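Wood or laminate? Pale top with knot-like figures, slight gloss
Surfaces and Finishes > Tabletops

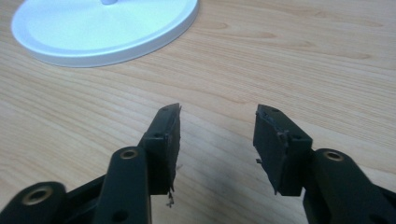
Posted by drillov_bench, August 2026 | 217 views | 3 replies

Trying to identify this top before I put any finish on it. It came with the unit, no paperwork. Pale beige-tan, long grain lines on a diagonal, darker brownish streaks and some oval figures that look like knots. Smooth to the touch, slightly glossy. The thing with the white round base lives on it permanently and I want to keep it from marking the surface.

Two questions. Is it real wood? And is a hardwax oil safe if I can't tell?

---
osness_flat
Posts: 1426

Don't oil it until you know. Oil on laminate doesn't soak in. It sits there tacky and you spend an evening wiping it off with mineral spirits.

Check the edge and the underside. If the grain lines on the face carry on over the end as end grain, it's solid. If there's a band with a seam, it's veneer or laminate. The face alone won't settle it.

---
kerf106
Posts: 106

I'd say veneer. Oval figures like those show up in rotary-cut softwood face sheets, and a printed pattern normally repeats if you look along the full length. Measure from one knot to the next similar one. If the same knot comes back at a fixed distance, it's a print.

The gloss points to a factory lacquer. Oil is pointless over lacquer too.

---
osness_flat

Disagree on the repeat test. On a small top the pattern may not have room to repeat, so finding no match tells you nothing. I had an Akanda desk that passed your test and was melamine all the way around.

---
kerf106

Fair for small tops. He didn't give a size. Gloss level doesn't decide it either, I'll grant that. Put a drop of water on the underside instead. Bare wood darkens within a few minutes, laminate backing doesn't.

---
drillov_bench

Underside is painted, so the water test is out. Edge has a band. There is a seam, very tight, and I can catch a fingernail on it at one corner.

---
osness_flat

Then it isn't solid. Skip the oil. Damp cloth, mild soap, dry it after. For the white base, stick three thin felt pads under the rim. Don't use rubber ones, the plasticizer can migrate into lacquer and leave a ring.

---
kerf106

Agree on felt. I still think veneer. Lellness sells a sheet of small round ones that trim down with scissors. Lift the base when you move it, grit under felt scratches as well as anything.

---
drillov_bench

Ordered the felt. Leaving the finish alone. Will glue the corner of the band down first.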